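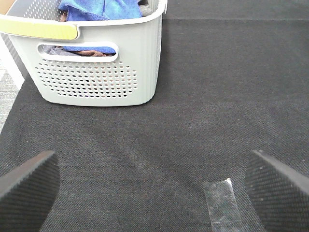

4. Laundry demo: set-up and running on open day

Read section 3 first if you haven't powered up the arm before. Whole set-up is 21 minutes if the mat is already down. Longer if it isn't.

4.1 Before doors

1. Mat flat, corners taped. Walk on it. If it slides, tape again.
2. Basket goes on the mat, long side facing the arm. Handle cutout towards the gripper.
3. Load the basket. Towel on top, small stuff tucked down the sides. Don't pack it tight, the fingers need a fold to grab.
4. Check the mat for rubbish. Clear film, tags, bits of tape. The wrist camera sees clear plastic badly and the software may go for the shine on it. Pick it up by hand, arm paused.
5. Rope line out at the yellow dots. Same spots as the Ukby visit.
6. Check both e-stops. One on the bench, one on the lanyard. Press, confirm the red light, twist to release. Do BOTH.

Note: lint is fine. Don't bother vacuuming between groups.

CAUTION: nobody inside the rope with the arm live. That includes us. Pause first, wait for the amber light, then step in.

4.2 Starting the arm

1. Switch on at the wall, then the cabinet. Wait for the fan to settle.
2. Log in on the demo laptop. Profile is PLILTON-OPEN, password is on the card in the lid.
3. Press Home. Arm lifts and folds back. Stay clear of it, it swings left first.
4. Open the camera view. You should see both fingertips along the bottom of the picture and the basket further up. If the fingertips aren't showing the mount has been knocked, see 4.6.
5. Set speed to 15 per cent. Not higher with visitors in. Daryna has run it at 18 with no trouble but that was an empty room and she had the lanyard on.
6. Run one dry cycle with no audience. Open, close, reach, back to Home.

Note: if the cabinet shows error 410, it's the door switch. Open the cabinet door and shut it properly. Clears itself.

4.3 Running a group

1. Bring the group in, put small kids at the front of the rope. Chairs along the back wall for anyone who needs one.
2. Say the safety bit before anything moves. Stay behind the rope, don't throw things on the mat, loud beep means it has stopped.
3. Turn the big screen to the camera view. People like seeing what the arm sees, so leave it up the whole time.
4. Press Start. Arm reaches for whatever is on top. Let it try twice. After a second miss press Pause and move the item by hand.
5. Item goes to the folding table side. Don't wait for a perfect fold, the folding is a seperate demo (section 5).
6. Questions while it goes back to Home. Then next item, or swap groups.

Usual questions and short answers:

Can it do my washing? Not yet, it moves one thing at a time and it's slow.
Why is it slow? Because we set it slow for today.
Does it know what a sock is? Sort of. It knows soft things from hard edges, that's most of the job.
What are the fingers covered in? Textured grip pads. Smooth ones slip on towels.

CAUTION: don't let anyone hand an item to the gripper. They will ask. Put it in the basket yourself, arm paused.

4.4 Between groups

1. Pause. Amber light.
2. Everything back in the basket, bright colours on top so the people at the back can follow it.
3. Slide the basket back to its tape marks. It creeps a little every cycle.
4. Look over the mat again for plastic and the like.
5. Wipe the finger pads with the dry cloth. Dry only, no spray.

4.5 If it grabs the basket instead

Happens. Press Pause, not the e-stop, unless the basket is lifting or someone is close. Press Open Gripper on the laptop. Move the basket clear of the fingers by hand once it's let go. Home, then Start again.

If it's pulling on the rim or the handle and the basket is coming up: e-stop. You'll need to redo 4.2 from step 3.

4.6 Camera mount knocked

1. Pause, e-stop in.
2. Loosen the two side screws, small Bachmann key, it's taped under the bench.
3. Tilt untill both fingertips show evenly at the bottom of the view.
4. Tighten. Don't crank it, the bracket is thin.
5. E-stop out, Home, one dry cycle.

4.7 Packing down

Home, log out, cabinet off, then wall. Fingers left open. Mat rolled, not folded, the crease from August still shows. Basket and contents back to the Sostau trolley, bottom shelf. Lanyard e-stop goes to Regula Riedl, in her hand, not on her desk.

Anything broken or odd, write it on the sheet inside the cabinet door. Daryna Savchuk reads it before the next visit.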